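Home News Council Sport Community Notices Contact

Trotstead kitchen grants to open for older homes

Sep 18, 2022
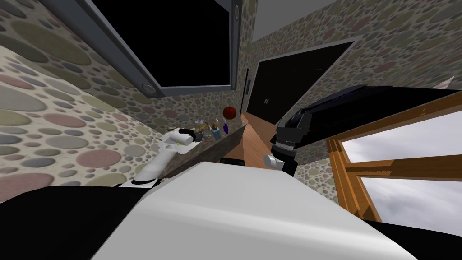

Owners of older houses in Trotstead will be able to apply for help with the cost of replacing unsafe kitchen wiring and gas fittings, after the district council voted to set up a small grants program.

The program will pay up to half the cost of approved work, to a limit of $3167 for each house. It covers rewiring, new switchboards, gas line replacement and rangehoods that vent outside. It does not cover cupboards, benchtops, flooring or appliances, apart from a fixed cooktop where the old one has been condemned by a licensed tradesperson.

Council has put aside enough money for 100 grants in the first round. Applications will be taken at the Bevan Street office and by post, and forms will also be left at the library in Grurkley for people on the eastern side of the district.

The vote followed a housing survey carried out in May, which went to owners in the old part of town and in Grurkley. Over 500 households sent back the form. Many said their kitchen was still on its original wiring, and a good number were running a fridge, kettle and microwave from one power point with a double adaptor.

Housing officer Sunita Whitfield told the meeting that the kitchen came up more often than any other room.

"People have fixed the roof and they've fixed the bathroom, and the kitchen gets left," she said. "It's the dearest room to touch. Once you pull the wall lining off you have to bring everything behind it up to standard, so they don't pull it off."

Most of the houses in question were built for workers at the Ronel cannery, which opened in 1933 and closed a long time ago. They are weatherboard, with the kitchen at the back under a lower roof, and many have had a laundry or a sunroom added on behind. Ms Whitfield said the additions were often where the trouble was, as power had been run out to them from the kitchen circuit without the switchboard being changed.

Electrician Bohdan Vakulenko, who has worked in the district for most of his life, spoke in favour of the grants. He said he had been called to three houses on the one street last winter where the insulation on the kitchen cable had gone brittle and was coming away in his hand.

"They were all the same house, really, same builder and same cable," he said. "I'd like to see the whole street done in one go if the owners can agree on it. It would be cheaper for them and a lot quicker for me."

The council will allow neighbours to apply together. Each house will still be assessed separately, but a single quote from one tradesperson will be accepted for a group.

Not everyone at the meeting was happy with the plan. Gwendolyn Fitzsimmons, who rents in Grurkley, said tenants had been left out. Under the rules only an owner who lives in the house can apply, and she said the worst kitchens she had seen were in rentals.

"I've asked for a second power point for two years," she said. "I can't apply for this and my landlord can't either, so where does that leave me?"

Ms Whitfield said landlords already had a legal duty to keep wiring and gas safe, and council did not want to pay for work that should be done anyway. She agreed to bring back a report on rentals before the second round opens. Tenants with concerns about a power point, stove or gas smell can ask for an inspection now by ringing the Bevan Street office.

Councillor Ansel Kowalczyk moved the motion and it was carried with one vote against. Councillor Tavion Kasprzak, who voted no, said he supported safer houses but thought the money should have come as a low-interest loan paid back through the rates.

"We've got a footbridge that's been shut since autumn and we're told there's nothing for that," Cr Kasprzak said. "I'd have liked a bit more time to look at it."

Cr Kowalczyk said a loan had been considered and dropped, as the older owners who answered the survey were clear they did not want a debt on the house. The footbridge is to be discussed at the next meeting.

To apply, owners will need a rates notice in their name, proof that they live at the address, and a written quote from a licensed electrician or gasfitter. Two quotes are needed for jobs over the grant limit. Photos of the switchboard and the existing stove are helpful but do not have to be sent in. Work that has already started will not be paid for, and neither will work done by the owner.

Houses on the heritage list can be included, though any new vent through an outside wall will need a separate permit. The permit fee will be waived for grant jobs. Owners who are unsure if their house is listed should check first, as some of the back additions are covered and some are not.

Applications will be looked at in the order they arrive, with homes where someone is over 75 or has a disability moved to the front. Successful owners will have six months to get the work finished. Payment goes straight to the tradesperson once a safety certificate has been lodged, so owners will only have to find their own half.

Council staff will hold a drop-in session at the Grurkley library to help people fill in the form - no booking is needed, and tea will be on. A session at Bevan Street will follow if there is enough interest. Mr Vakulenko has offered to come along to both and answer questions about what a quote should include.

Anyone who filled in the survey and ticked the box for more information will be sent a form in the mail.

Contact the newsroom | Advertise | Copyright 2022 Trotstead District News | Back to top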